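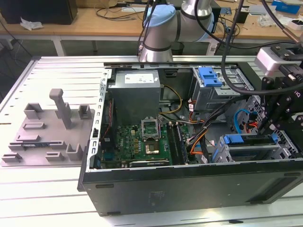

So I got the night shift at Stoten on the first of the year, and what came with it was a ring of keys, a locker that smelled like soup, and the arm. Everybody calls it Rellik. It takes old desktops apart, or it's supposed to, and my job is to keep it in the mood!

The trouble all January was the gripper. It would come down over the drive bays, sweet as anything, and stop 3 millimeters shy of the blue latch. Then it would sulk and throw a 447. The manual (Grodgate wrote it, and I'd like a word with them) says a 447 means "reteach position 8." That's the whole entry. So I'd jog the arm over, creep it down, save the point, run it again, and get another 447.

I started talking to it. You would too, at four in the morning, with a Dell on its side and its guts showing.
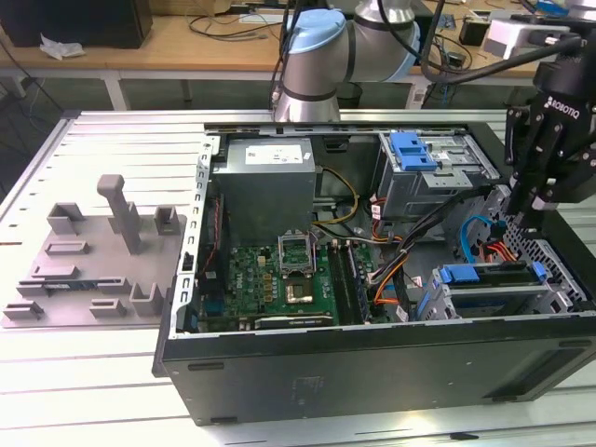
Anyway, I finally quit blaming the arm and put my hand on the gray plate, the one with all the little holders, and it rocked. Just a hair! One bolt underneath had backed out, and every point I'd taught was taught to a plate that had wandered off since. I snugged it down, retaught all 107 points, and drank a terrible coffee while I did it.

Then I pressed start and told it, out loud, that I was sorry. The arm hung there for nearly a minute, long enough that I checked the cable, and then the screen put up a line I've never found in the manual. OK, it said. Go home.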